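Reading the hand before the arm

An interview with Dragica Hoxha, who writes the tracking software at Nillbridge

When I arrive at the Nillbridge workshop in Wernthorpe, Dragica Hoxha is looking at a curve on her laptop. The curve jumps once, near its end, and she does not like it. "Here the software lost the marker for 8 frames," she says. "Then it found it again and pretended that everything was fine. I prefer software which admits it was lost."

Her work is the part between recording and learning. A person does a task with hand-held grippers, the cameras on the grippers record it, and her programs must say where each gripper was in the room at every moment. Only after that can the planner, which the team calls Politis, make a path from it for an arm.

I ask her what is the most difficult in this. She answers without waiting: time. "People expect me to say geometry. But the geometry is in the books. Two cameras with clocks that do not agree, this you must solve by yourself." In the first version the left and right recordings could drift apart during a long session, and the planner received hands that met too early or too late. She spent most of April on this problem. Now the two streams are aligned again at the start of every task, and a recording with too large a difference is put aside.

Of the last 1,590 recordings, 1,215 passed all the checks. Her colleague Charalambos Chrysikopoulos, who works on the planner, would like the number to be higher. They have discussed it many times. "He wants more data and I want clean data," she says. "We are both right, so we argue in the kitchen."

Chrysikopoulos, when I find him later, is more patient than I expected. "A bad recording costs me a full day," he tells me. "The path looks possible, the arm follows it, and at the end the fingers close beside the object. Then I search for the fault in my own code. So I complain about her filter, but I would not switch it off."

The lenses are very wide, and a straight edge comes out as a bow. Hoxha corrects for this before she looks for the markers, and she tests the correction on things she knows are straight, such as the side of a whiteboard.
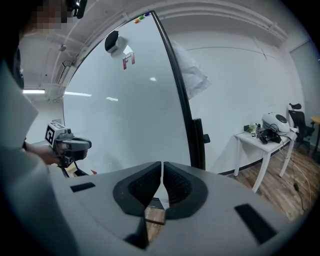 What comes next

The next version has the name Veltex, and it will keep a value of confidence for each position. The planner can then go slowly where the tracking is weak, in place of trusting all parts equally. There are 127 open points on her list for it. She shows me the first page, closes it again, and goes back to her curve.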